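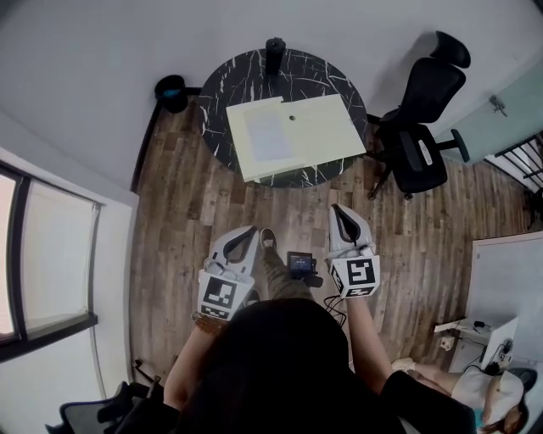 How much sodium is too much if my blood pressure is borderline?

Last updated: Wednesday, March 12, 2025
Posted by tiltton_walker

My GP at the Temness clinic told me my blood pressure is a bit high and to cut back on salt before we talk about tablets. The reading was 143 on top. I don't add salt at the table, but I eat toast every morning and have tinned soup for lunch most days at work. I have to go back in May. Should I be counting milligrams, and does bread really matter?

Answer 1

Bread matters more than people think. Two slices and a tin of soup can get you past 1000 mg before dinner, depending on the brand. Look at the per 100 g column on the label so you can compare one loaf with another. The serving sizes are all over the place. I swapped to the no-added-salt tinned tomatoes and beans and stopped noticing after a couple of weeks. Soy sauce, stock cubes and processed meat are the other ones to check.

I wrote everything down for 10 days and then stopped, as by then I knew which foods were the problem.

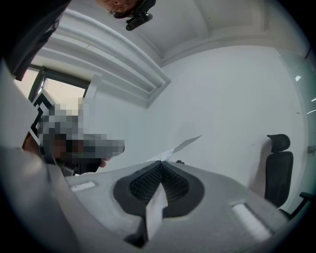

A corner of paper against the wall.

Answer 2

Just use sea salt, it's natural. Also drink more water.

Answer 3

Sea salt is still sodium chloride, so changing to it won't bring your sodium down. Be careful with the potassium salt substitutes too. They aren't suitable for everyone, especially with kidney trouble or some blood pressure medicines, so ask the chemist first.

If you have a home monitor, sit quietly for five minutes before using it and keep your arm supported at heart height. Take the readings at the same times each day and bring the list to your appointment. I'm 51 and mine always reads higher at the clinic than in my own kitchen, and my doctor wanted to see both sets.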